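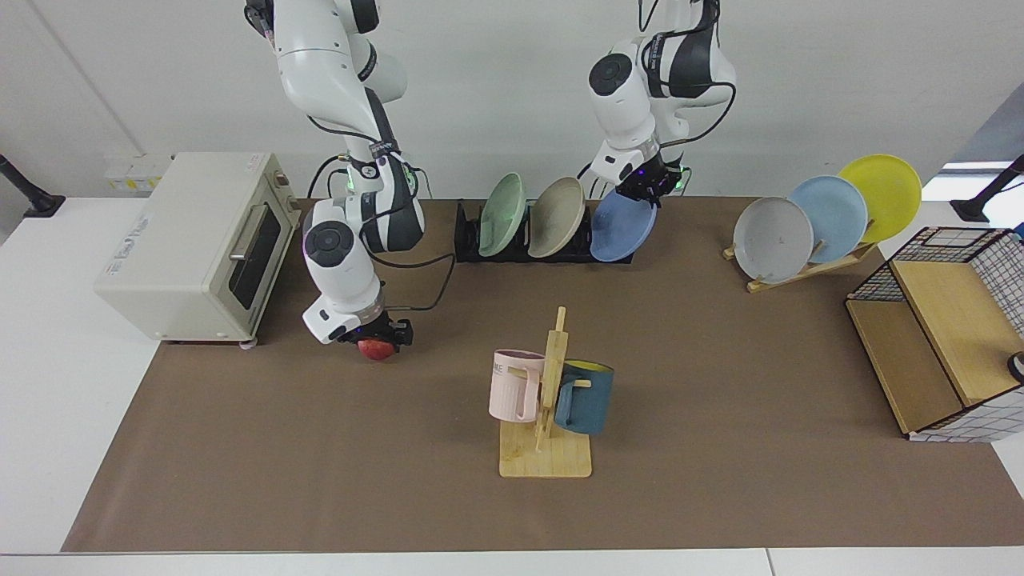
Merja Ruotsalainen wrote to us after the February issue that she does not believe in any colour correction which needs the user to sit still. Her letter was short and a little angry, and I think she is mostly right, so I use this item to answer her and to tell where our work on projected pages stands now.

For readers who joined the list later: the project is called Rivus, and it is concerned with projecting text and drawings onto surfaces that were not made for it. A wall with old paint, a door, a desk top with a coffee ring. A projector can only add light. If the surface is yellowish, the white of the page becomes yellowish too, and if there is a dark stripe in the surface, the letters which fall on the stripe are difficult to read. The usual remedy is to measure the surface first and then change the picture so that the sum of both looks right. This is well known and it works quite well from one point in the room.

The problem in Merja's letter begins when the reader moves. Many surfaces are a little glossy, and the bright spot which the lamp makes on them goes with the head of the reader. The correction was calculated for the place where the measuring was done, so from another chair the page can look worse than with no correction at all. She has tried our February version on a varnished door in her own office and she says that after ten minutes she switched it off and read from paper. I have repeated this on a similar door and I can confirm it, although I lasted a little longer.

What we have changed since then is less clever than the first plan. In the first plan we wanted to follow the reader's position and calculate the correction again all the time. Petronella Oosthuizen built this and it ran, but the letters seemed to swim when one leaned forward, and two of us got a headache. We have put it aside. The new version, which we call Nirkach between ourselves, does not try to repair the whole page. It looks for the parts of the surface where a correction would be good from every seat, and corrects only there. In the other parts it moves the text away. A paragraph is made narrower, or it begins lower, in the same manner as a newspaper column goes past an advertisement.

This sounds simple, but the moving of text has its own difficulties. A reader who comes back to a page remembers where a sentence was, more than I had expected, and becomes annoyed when it is in another place. So we now decide the layout one time, when the page is first opened on the surface, and afterwards it stays. If someone turns on a lamp, only the brightness may change. Tables are not solved. A table with six columns can not go around a stripe, and at the moment we make it smaller until it fits, which Petronella finds ugly. I find it ugly also, but I have nothing better to offer.

Some numbers, as several people asked. The measuring of the surface now needs 3 seconds, and this is done with the room lights on. The projector gives 3,000 lumens, an ordinary office model which we did not modify. Our collection of measured surfaces has reached about 800, most of them walls, and I would be glad to have more wood and more fabric. For the reading test we use 100 short texts in English and Finnish. The results of that test are not ready and I do not want to guess them here.

There is one more point in the letter, on which I do not agree. Merja writes that a white screen is cheap and that we should buy one. For a meeting room this is true. But the people at Ojala, where the first installation will be, have a long corridor with brick on one side and they would like to show the timetable there in the morning and something else in the evening. They can not hang a screen in it because of the fire rules. I would like to hear from other readers with places of this kind, also if the surface seems hopeless.

The new version can be tried on Sunday in the small room at Sonton, from two o'clock in the afternoon. Please bring your own pages as plain text files if possible, the import of other formats still loses the footnotes. Merja has promised to come, and I have asked her to choose her chair before I start the measuring and then to move to a different one.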